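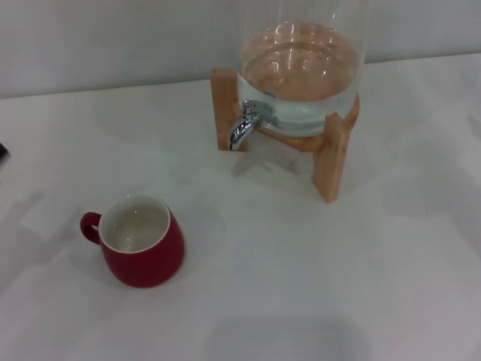
Written by the drinks station lead, Flusham, Clerstead site

Filed under: Staff Guides > Break Room > Katona Arm

Section 4: Setting up the drinks table for the Katona

Okay, so this is the section most of you will use, because it's the part of the morning the Katona can't do for itself. It pours the water. We set the table! If you've read the first three sections you already know how to power up and log in to Neltura, so I'm going to assume the arm is awake and parked and you're at the table with a mug in your hand.

A quick word on what's changed, since people keep stopping me in the corridor about it. The front desk used to pour for the visitor tours, and on a busy day that meant somebody was away from the phones half the morning. Now the desk stays at the desk and one of us on the floor rota looks after the table. Your job title hasn't changed and your hours haven't either. What you've got is ten minutes of set-up at the start and a look at the screen now and then. I was grumpy about this in April (I'd always quite liked pouring, you get to chat) and I still do the chatting, I just do it with my hands free.

Laying out the table

1. Wipe the table down and dry it. The top is white and smooth, so any drip you leave shows up as a shiny spot, and the Katona can be a bit funny about shiny spots.

2. Stand the glass dispenser in its wooden stand, toward the back. Give it a gentle wiggle. The glass should sit down in the cradle and stay put.

3. Turn the dispenser until the tap faces out over the open part of the table. The spout wants to have clear space under it.

4. Fill it with plain water. You don't have to fill it to the top, and I never do, it's heavy! Just make sure the water is well above the tap.

5. Put one mug down in front of the dispenser and off to its left, with the handle pointing left. The red mug with the white inside is the one I use for training people, because it's so easy to pick out on that table, both for you and for the arm.

6. Leave a good stretch of bare table between the mug and the stand. The picture at the top of this section is a fair guide to the spacing.

7. Step back behind the floor tape before you touch Start.

NOTE: Don't be helpful and park the mug right under the spout. I know it looks like you're saving the arm a job. It expects to find the mug off to the side and bring it over, and if you've already done that bit, it goes hunting for a mug in the wrong place and you'll be standing there pressing Retry.

NOTE: One mug at a time, please. We tried a row of them. I'd rather not talk about the row.

CAUTION: The dispenser is glass. Never reach across to steady it while the arm is moving. Hit Pause, wait for the arm to stop, then reach.

CAUTION: Water only. Hot drinks stay with people, and that's a firm rule at Flusham, so if a visitor wants tea, you're making it the old way.

Checking the views in Neltura

Neltura gives you two views to look at before a run. The head view is the friendly one, where you can see the table and what's on it. The wrist view takes some getting used to, and it's where most new people get stuck, so take your time with it.

8. Open the head view. You're looking for the mug, the tap and a clear bit of table between them.

9. Open the wrist view next and decide whether you can name anything in it. A rim, a handle, a table edge, anything will do.

10. If you can name something, tick Views OK and go on to step 12.

11. If you can't, leave the box alone and read the next bit.

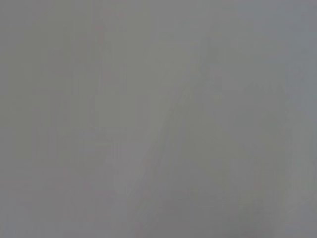 Katona Staff Guide, page 21

A wrist view with nothing but soft gray patches in it counts as a "can't name anything." There's a paler slanting band through the middle and a darker area over to the right, and you can stare at those for ages trying to turn them into a mug. Please don't. I've done it, and I talked myself into seeing a handle.

Go through these in order and look at the view again after each one:

a. Press Refresh View and count to five.
b. Press Pause, walk up, and check the wrist lens for smears. Lens cloth only, they're in the top drawer.
c. Send the arm to Park from the Neltura menu and back to Ready.
d. Still gray? Switch the station to Hand Pour and put a ticket in.

12. With both views ticked, press Start and stay where you can reach the Stop button for the whole first pour. After that you can get on with other things nearby.

NOTE: Switching to Hand Pour doesn't count against anyone. A few of you asked whether the log is used to see who's "good with the robot," and I went and checked before answering. It isn't. The log records the station and the time, and your name only goes on a ticket if you type it in.

CAUTION: Don't run on the head view alone, even when the table looks perfect in it. Both boxes get ticked or the run doesn't happen.

Who does what now

The floor rota does set-up, the view check and the refill. The front desk greets visitors and can press Stop, and I do mean anybody on the desk, on their first day, without asking. Cleaning keeps the table and the mugs but never the arm. Saturday tours don't have a floor rota person, so on Saturdays it's Hand Pour all day and the Katona stays parked.

Once you've done four set-ups with me beside you, I'll sign you off to do it alone. If you'd like a fifth, just ask! Refills and mid-shift changeovers are in Section 5.

Flusham Clerstead | Questions? Ask at the drinks station desk | © Flusham, all rights reserved | Back to top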